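20 Jan 2019. Diario de incidencias, sala de ensayos de Plesari.

Se reanuda la serie de colocación de vasos con tapa en la estantería de dos niveles, con las pinzas manuales Ciko. En el registro 1404 la pinza izquierda dejó de comunicar su apertura durante 2 segundos y el sistema dio por cerrada una mordaza que no lo estaba. No hubo daños personales. 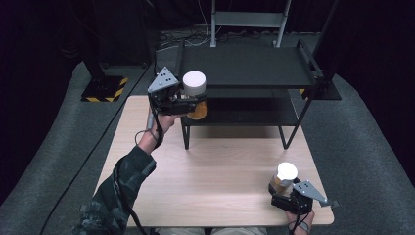
Sachdeva objetó que el fallo no procede del sensor, y que en Clurkardale se observó lo mismo en junio con un conector mal asentado. Pidió que no se sustituyera ninguna pieza antes de revisar el cableado.

Se acepta la objeción y queda suspendido el pedido de recambios. Se comprobará la continuidad de ambos cables y se repetirá el ciclo de apertura y cierre en vacío, sobre la mesa, hasta completar 1000 maniobras.

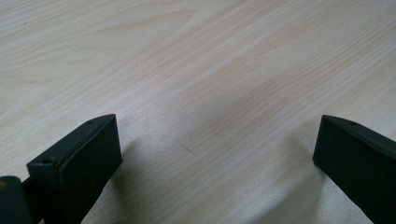

Los valores de apertura se anotarán al inicio y al término de cada tanda. Hasta entonces, los registros posteriores al 1404 se consideran no válidos y se conservan aparte.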